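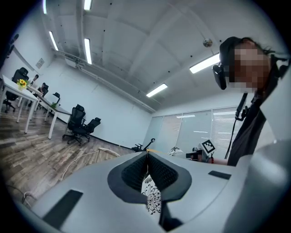 *A patterned sheet in the fingers of one of our hand-held grippers at the Girer office in Oltden. Photo: Girer.*

**FOR IMMEDIATE RELEASE**
**Oltden, 28 Jun 2018**

# Girer puts its first 600 folding demonstrations out for other labs to use

Hello from Oltden! I'm Pei-shan Tse, I run the recording work at Girer, and I was told I could write this one myself as long as I got the facts in. So, facts first: as of today, 600 recorded demonstrations of people picking up, flattening, folding and stacking thin patterned sheets with hand-held grippers are free for research groups to request. They are the same recordings we use to train Clarker, our learning system for handling soft and floppy things, and we're giving out the full set, with the clumsy ones left in.

If you've ever tried to get a robot to fold something, you know why we're excited. A box stays a box when you grab it. A sheet droops, slides, catches a bit of air from the AC and ends up in a shape you have never seen before. Writing rules for that drove me up the wall for most of my first job. What works better for us is letting a system watch a lot of people do it, with the same kind of fingers the robot will have, and learn from what they did.

## How we record

Each demonstrator works with hand-held grippers and wears a headset, and we log the gripper's position, how far the fingers are open and the view from a camera on the tool itself. That last one matters a lot (I'll fight anyone on this). The learning system gets a close look at the sheet from right where the fingers are, so it can see an edge start to slip long before a camera across the room would pick it up.

We record in our regular office, with the lights, the blinds, the cables and the coworkers all doing what they do. Yen-ting Fu, our engineer for the tracking side, wanted it that way from the beginning, and I grumbled because it made my job harder. "If it only works in a clean gray booth, I don't want to hear about it," is how Yen-ting put it, and fine, point taken. The early version of Clarker that we trained on booth recordings got lost the minute we wheeled it out among the desks.

The sheets have bold printed patterns, and we picked those on purpose too. A plain white sheet on a light table is miserable for a camera. A big flower drawn in black lines gives the system something to hold on to when the sheet bends, and you can tell at a glance in playback which way it's turned. We'll do plain ones later. I'm in no hurry!

## Who did all the folding

The set comes from 17 demonstrators, most of whom had never touched a gripper before. They each got a practice session and then went at it. We didn't teach a "right" fold. Some people pinch a corner and drag, some go for the middle of an edge, and one person smooths the whole thing down with the side of the gripper before folding at all, which I had never thought of and now do at home with pillowcases (with my hands, I should say).

Shih-chieh Chiu went through every single recording and labeled where each grasp starts and ends, plus whether the fold came out the way the demonstrator wanted. Drops and do-overs have their own label. My favorite part of the whole set is the do-overs, because that's where you see a person notice trouble and fix it, and a system that has only seen perfect folds has no idea what to do when a corner gets away from it.

"People kept asking me to delete their bad ones," Shih-chieh told me when we were wrapping up. "I had to keep saying no. The bad ones are worth more to us."

## What's in the package

- Gripper camera video for every demonstration
- Position and finger-opening logs, matched in time to the video
- Shih-chieh's labels, including drops and do-overs
- Headset position logs
- A short guide to the file layout, plus a small viewer so you can look before you load everything

Faces are blurred in all video. Demonstrators signed a release covering research use, and any of them can ask us to pull their recordings. If that happens, we'll put out a new version and write to everyone who has the old one, so please give us an email address you check.

## Greenberg is on board

We're also happy to say that Greenberg, the linen service here in Oltden, has signed on as our first outside site. For three months starting in October, members of their folding staff will record with our grippers at their own tables, on their own linens. Their people are so much faster than we are. When Marjatta Lehtinen, operations manager at Greenberg, came by to see the setup, she watched me fold for a while and then very kindly asked if she could have a turn.

"My staff know things about cloth that they've never had to put into words," Marjatta said. "With this they don't have to. They just fold, and I'm curious to see what a machine picks up from it."

Greenberg staff will be paid their normal wage for recording time, and signing up is their own choice. We haven't set a date for releasing those recordings. Heavy wet cotton is a very different animal from our office sheets, and I expect we'll be changing finger pads more than once.

## How to get it

Research groups can write to the Girer recording team and tell us in a few lines who you are and what you'd like to try. Ya-wen Yeh handles requests and will answer within five working days. There's no charge for research use. For commercial use, write to Ya-wen as well and we'll talk.

We'd love to hear what breaks. If your system learns a fold from our set that none of us made, please, please send me the video.

**About Girer**

Girer builds hand-held recording tools and learning software for robots that handle soft materials. The company is based in Oltden.

**Press contact**

Ya-wen Yeh, Girer, Oltden. Interviews and office visits can be arranged on request, and yes, visitors get to try the gripper.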